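Workshop notebook - two-handed set, second week
February
Entry by Giuliana Puma, bench side

Started just after eight with the kettle and the usual argument about the home pose. The plan was to get the tally for the Clerik set up to something we wouldn't be ashamed to send to training. Current count of kept episodes, before today: 1,602. That sounds like a lot until you open them and find how many are the same tidy reach done by the same tidy person, me.

The trouble from last time is still the trouble. The model has learnt to bring the hands together very nicely and then has no opinion at all about what comes next. It hovers. I watched it hover for most of an afternoon and started to take it personally. Our guess is that we always pause at the meeting point (I pause, I admit it, I like to check), so the pause is the best-documented behaviour in the whole set.

So today was all meetings and partings. Fingertips together over the middle of the table, no object, then away again by a different route each time, and no dithering.
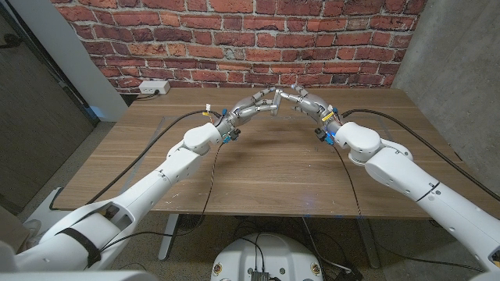
Notebook 3, p. 47

Fingertip contact at the top of the arch is the pose I mean when I write "meet" in the log. Please use that word and no other. We have had "touch", "join", "steeple" and, in one case, "prayer hands" in the label column, and the script treats each as a new task. It is a very trusting script.

Rules I settled on by mid-morning, subject to being ignored:

Start from a different place every time. If you can't think of a new place, swap operators.

Ten episodes, then a break. Past that my left side starts copying my right and everything comes out symmetrical. Nice to look at, useless to learn from.

If you fumble, carry on and recover. Do not stop the recording and start again. The fumbles are the good bit. I threw out a whole morning of them in the first week on the grounds that they were embarrassing, and I would quite like that morning back.

Write the label straight afterwards. Not after lunch. After lunch everything was "meet, ok".

Leads: both of the thick ones lie across the tabletop, and any route that sweeps low and wide will find one. I kept three episodes where I steered round them and binned one where I didn't. Guerreiro thinks we should leave the leads where they are, on the theory that the model has to live with them too. I think Guerreiro doesn't have to do the driving.

Second half of the morning went on close views. From the overhead side every meeting looks much the same, and the wrist view is where you find out what the fingers were up to. I went through a batch from the older set and in a fair number the head view says contact while the wrist view says there's a gap you could post a letter through. Those are labelled "meet" as well. So part of what we have been teaching it is that nearly will do, and it has been an excellent pupil.

From now on the label comes from the wrist view. If the two views disagree, the wrist wins and you put a "d" in the last column. It makes labelling slower. I timed a short run and gave up timing it because the answer was depressing.

One more thing from the wrist view - the shell is shiny enough to pick up colour from whatever is behind it. The thumb pad goes pinkish from the brick. I don't know whether the model cares. I would like to find out before we move to the Detasberg room, where the walls are a different colour and everyone will suddenly be very surprised by the results.
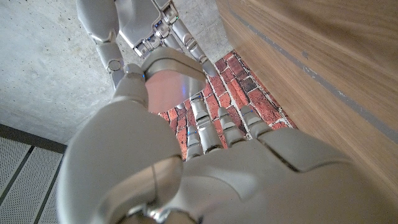

Tally and what's left

Recorded today: 134. Kept: almost all of them, for once, mostly thanks to the carry-on-and-recover rule, which makes it hard to fail. Marked "d": more than I'd like, fewer than the old set.

Still to do:

- Relabel the old "meet" episodes from the wrist view. Long, dull, needs biscuits.
- Merge "steeple" and the rest into "meet". Keep a copy of the old column in case I've been hasty.
- Partings to the left. I did far too many to the right and only noticed while washing up my mug.
- Ask Brarkeck whether their version of the loader still drops the final second of each file. If it does, the partings are being trimmed off and half of today was for my own amusement.
- Another operator. Anyone. My habits are now very well represented.

Stopped at half past four. Training run goes on tonight with today's lot mixed in, old labels left as they are for comparison.

Comments (3)

guerreiro_bench
Leave the leads. I'll do the driving tomorrow morning if it means I never have to hear about it again.

tomasz
Loader: yes, still drops the end. There's a flag for it, off by default, naturally. I'll put the name on the whiteboard.

g.puma
Of course it's off by default. Re-exporting now. Guerreiro, ten and then a break, and it's "meet".

Recent entries
Home pose, again
Why the script believes everything you tell it
Clerik set: what we threw out in week one
Packing list for Detasberg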